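Home Nutrition Recipes Fitness Interviews Contact

Search this site... Go

Eating Breakfast on the Night Shift

Yanling Xiong has worked nights for 13 years, first in a bakery and then as a dietitian at the Kovačević clinic, where most of her patients also work while other people sleep. I talked to her on a Wednesday at 4 p.m., an hour after she got out of bed.

Her first question to a new patient is what time they eat, and the answer is often "whenever." She doesn't scold them for it.

"They get a break when the line stops, or when the ward is quiet," she said. "I can't change that. I can ask them to eat something real before they leave the house, so the break matters less."

For her that meal is rice, eggs and whatever greens are left, eaten at 5. She calls it breakfast. Her husband calls it dinner — they eat it together either way.

I asked about the hours after midnight, when the vending machine starts to look good. Xiong said she tells people to keep the middle of the shift small: soup, yogurt, a boiled egg, half a sandwich. A big plate at 3 a.m. sits badly with a lot of her patients, and several came to her because of heartburn.

"One man was eating a full takeout meal every night and then lying down at seven," she said. "We moved the big meal to before work. He complained for two weeks and then he stopped complaining."

She is less strict about coffee than I expected. She drinks two cups herself, both in the first half of the shift, and then switches to water or barley tea. Patients who drink it right up to the end tell her they can't sleep, and that is usually the first thing she asks them to change.

Cooking is the harder part. Few people want to chop onions after a shift, so she does hers on her days off and keeps the food plain. 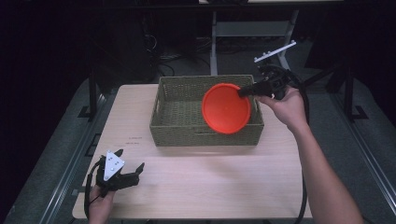

"I make one pot of beans and one tray of vegetables," she said. "I don't make 20 little boxes with labels. I tried that once and threw half of it out."

She also keeps fruit where she can reach it when she comes home tired. Bananas mostly, and oranges in winter. If she is hungry before bed she has toast with peanut butter, and she tells patients the same. Going to bed hungry only wakes them up at noon.

At 43 she has no plan to move to days. The clinic offered in May and she said no. "I like the quiet," she said. Then she went to put the rice on.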